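Re: [astwood-list] Laundry set, second count
2018-09-01, posted by Leen Moussa 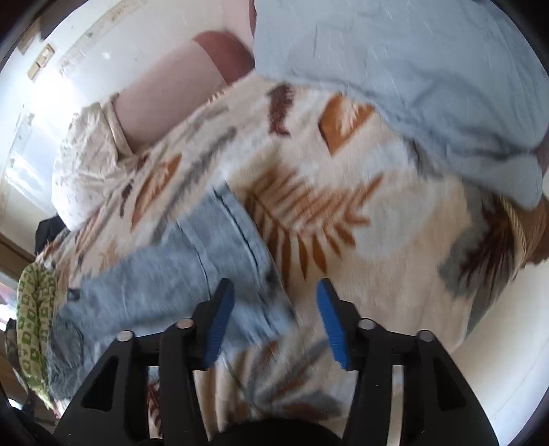 > Pornthip Suwannarat wrote:
> We now have 2,342 clips of clothes being picked up off beds, and
> 2,002 of them pass the checks. I think that is plenty to train on.
> Can we close the bedroom part and move Ongart on to kitchens?

Pornthip,

I'd hold off. 2,002 sounds like a lot until you ask how many homes it came from, and the answer is eight. The same jeans on the same leaf-print blanket, picked up forty ways, teach it about those jeans and that blanket.

I'm also not convinced by the checks. They tell us the jaws closed and the tracking held. They don't tell us whether the person went for a sensible bit of cloth – a leg, say, when the waistband was lying in plain view. Has anyone watched a decent batch from start to finish? I got through one evening's worth and would have thrown out more than 8 that had passed.

We heard the same "plenty" over the towels in February, and Prerkon still can't pick up a towel in a room it hasn't met.

Before kitchens, I'd like to see:

- a count by home as well as by clip
- two homes kept out of training altogether
- the 340 rejects, with the reason for each

If the kept-out homes go well I'll say so on the list. I don't expect it.

Leen

Astwood list, run by Privulton | Contact the list owner | Back to top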